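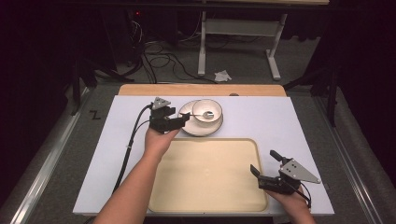

**Figure 2.** Spoon and bowl task with the two hand-held grippers of the Seron kit. The left gripper is at the spoon handle; a marker plate is fixed to each device.

### 4.2 Collection speed and usable yield

Plondeck sells the Seron kit on the claim that an untrained person can record two-handed table work at close to normal speed. We tested that claim on the tray task in Figure 2, using the default settings and the printed quick-start guide. Jadwiga Kurek and Lena Witkowska did all the recording in July, and neither had used the kit before.

They made 958 recordings. After the vendor's own filter, Enis, had run, 503 were left. The sales material quotes recordings per hour before filtering, and we think that number is of little use to a buyer. A lab pays its operators for the rejected attempts too.

Enis gives no reason when it drops a recording. We went through 60 of the rejected ones by hand and could not agree on what was wrong with many of them. Some showed a clear jump in the tracked position of one gripper – others looked fine to both readers. We asked Plondeck for the rejection threshold and were told it is not published.

The cables are a second concern. Each gripper is tethered, and both operators said they changed how they reached across the table to keep the cable out of the way. Motion shaped by a cable may not suit a robot arm that has none, and the Domański baseline in Section 5 should be read with this in mind. We did not measure the effect, and the vendor's guide does not mention it.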